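Thursday, second session on the grippers

Back to the handheld pair this week. Goal was to get both units recording for a full run without dropping the marker pose, and to sort out the finger pads before the next print goes on. Notes in the order things happened, more or less.

Firmware and power

Left unit was on the old build, right unit on the new one. Flashed the left to match. It took three tries; the bootloader times out if the hub is also charging the other gripper, so unplug one before doing the other. Both came up and the status light went green on each.

Battery in the right unit still sags under load. Swapped it for the spare from the Trosness bin and it held through the evening. The old cell is in the tray with tape on it. Please don't put it back in rotation.

Fingers

The printed fingers from the Lungu profile are better than the last set. Same curve, thicker web near the root, and the tips no longer twist when you close on something off center. Printed at 50 percent infill, which is more than they need. Next ones can go lower.

The tips are still slick on anything glossy. Tried a strip of the ribbed rubber on one pair at the bench and it peeled inside ten minutes. Roughing the print with coarse paper first might help, or we mold a proper pad. I'd like to try the mold. There is enough silicone left for one batch if we keep the pads small.

Linkage on the left has a bit of play at the trigger pin. I packed it with a shim washer and wrote it on the parts list. The pin hole should come down a hair in the drawing.

Marker cubes

Both cubes are the white ones with the full set of codes. The earlier version had codes too close to the edges and we lost them whenever the cube turned past a corner. New layout leaves a wider margin. Glue is the slow epoxy; give it overnight before handling.

The mounting plate takes four screws and they need threadlocker. Two had backed out on the right unit since last time, enough to shift the cube if you pushed on it. Reseated, locked, and redid the calibration for that side. Saved as Selholm 14 in the shared folder. Ignore 13, it was made with the loose cube.

Corridor run

The bench is too clean a test, so we took the pair out to the corridor and worked at the potted plant by the door to 5113. It makes a good target: a dark pot low down, a braided trunk, and big glossy leaves that hang over everything. Left gripper goes for the pot, right one for the plant, arms out at a comfortable reach. The tile floor throws reflections and there are bright lights down at the far end, so exposure gets a workout too. 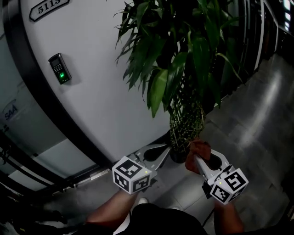

Results from the log

Longest clean stretch was 326 seconds with both cubes tracked. Most of the dropouts after that were on the right side, with the cube turned edge-on to the camera. A few more came from the leaves. Left side was fine apart from one jump when exposure shifted.

Exposure is on auto in the Drutier config. I locked it at the end and did one short run, which looked steadier, but it was too short to say much. Needs a proper repeat with the lock on from the start.

File size is over 400 MB for the long run. Transfer over wifi was painful, so use the cable.

To do

Lock exposure by default and note the value in the config
Mold one pair of pads and compare against bare fingers
Change the pin hole in the left linkage drawing
Better strain relief for cables on both units
Order a replacement cell
Repeat the corridor run with the same target, then again with the lights at the far end behind us

Grippers are on the top shelf with the fingers off. Screws for the fingers are in the small bag taped to the case lid.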